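The Night Ferry to Plukosik

My grandmother swore the ferry to Plukosik ran on soup. I was five and I believed her completely! Every March, when the ice let go of the bay at Jarnonness, we went down to the dock with our bags and our best coats, and the smell hit us before we saw the boat: onions, dill, something smoky.

The cook fed 113 people a night out of a galley no bigger than a closet. I got to help once. I carried bowls with my tongue between my teeth, and the floor rolled, and I didn't drop a single one (I have told this story more than 300 times). 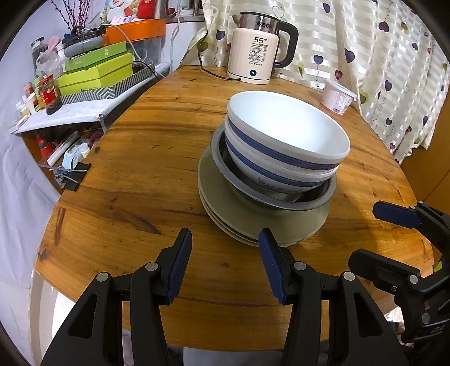

Bowls with blue bands, plates underneath.

Halfway across, off the Trastura light, the engine quit. Oh, it was wonderful. The captain came down in his socks and asked for seconds. Somebody had an accordion, somebody else had half a cake, and the old couple from cabin 5 danced between the benches until the lamp swung.

"Give it some soup," my grandmother called down the engine hatch. 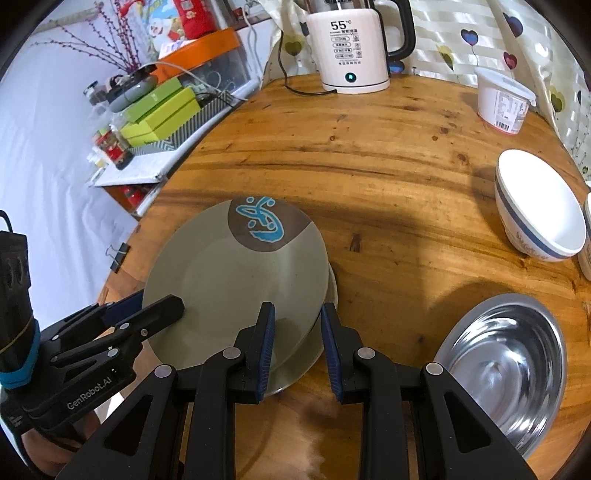 The top plate, with its blue squiggle.

A ladle went down the hatch. I saw it go! A minute later the whole boat shivered and coughed, and we were moving again, and my grandmother held out her plate for more bread.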